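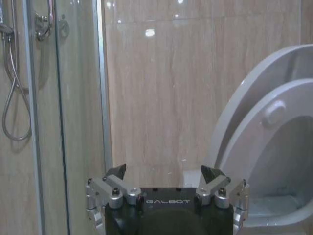
Glass shower, beige marble-pattern tile, white toilet.

Candness Grout & Tile Sealer, 12 oz bottle
Item no. 2963
In stock, ships from our Wiriya warehouse

I've been selling tile supplies long enough to have opinions about sealers, and this is the one I keep at home. It's a water-based sealer that soaks into grout lines and stone and dries clear. No shine, no sticky film, and the smell is gone by dinner (my last one hung around for days!). It goes on with the little brush in the cap, or with a foam pad if you're doing a whole floor.

You'll want clean, dry grout before you start. I scrub mine the night before and leave the fan running. Wipe any extra off the tile face within 20 minutes — after that you'll be buffing, and you won't enjoy it. Glazed tile doesn't need sealer at all, so just do the joints and save the rest of the bottle.

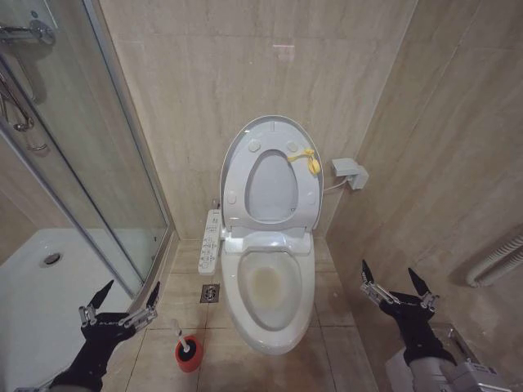 Can I use it over colored grout?
It works fine on colored grout and won't change the shade once it's dry, but try a small corner first if your grout is very dark.

Gilmar Cavalcanti wrote in August to ask if it holds up on a shower floor. Mine has, with a fresh coat every year. Bo-ram Pyo likes the Sikex foam pads better than our brush for long straight joints, and I've come around to them too. They're sold separately.

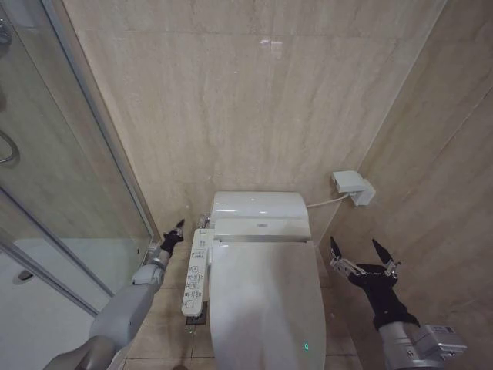 Natural stone drinks up more sealer than you'd expect, so order a second bottle if you've got limestone or travertine. Porcelain made to look like stone hardly takes any. If you have big beige veined tiles like the ones behind this toilet, check what they're made of before you order, and remember to run the brush down the corner where the two walls meet. I always forget that line and have to open the bottle again.

Questions about quantities? Write to Po-yen Kan at the order desk and include your tile size.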